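Buying the arm was the easy bit: Loredana Colombo on planning a small robot bench
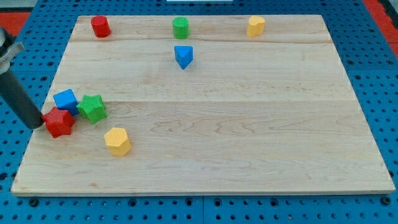
Coloured blocks on the maple board, with the arm's black tip against the red star.

Loredana Colombo runs purchasing for the test workshop at Proditz, where a bench arm spends its day pushing blocks about on a board. She put the budget together before the first order went out in June, and she still keeps the spreadsheet open on her second screen.

"People ask what the arm cost and then stop asking," she says. "I'd start with the table. We priced a plain one first, and every time you wanted to move a bracket you'd have been drilling. With the holes already there, you shift things in a few minutes."

The blocks were the smallest line. A set of eight, in four colours, came to 116 euros from Reller, and she ordered two spare sets with it. "They go missing. They get dropped and chipped. If you have to raise an order every time you lose a yellow heart, the paperwork costs more than the heart."

She had quotes for the mounting parts from Trendbridge and Pintér. Trendbridge was cheaper on paper, but delivery was extra and the collar needed an adapter. Pintér asked 798 euros with the adapter included. She went with Pintér.

Did she haggle? "A bit. They took the delivery off. I've had worse afternoons."

The tip on the arm is a long black cylinder with a rounded end, and it was pressed against a block. Colombo says the team wanted fingers that could pick things up, and she asked them to write down which tests needed picking. The list came back short. "So fingers are in next year's plan. I haven't said no. They have to tell me how many hours they'd be used."

Her figure for maintenance is the one she would change. She had set aside 100 euros a month for small parts, and in some months it was gone before the middle. Cables were the main thing, then fixings for the table. She now keeps a separate line for cables.

Training was left out of the first draft altogether. "I'd put in the machine and the furniture and no time for anyone to learn it. My own mistake. Two people lost most of a week."

For anyone doing the same, she suggests asking for lead times in writing and budgeting for up to three sets of whatever the arm is going to handle. She also wants the floor plan agreed before the table is ordered. Theirs had to be turned round after it arrived, and the power sockets are still on the wrong side.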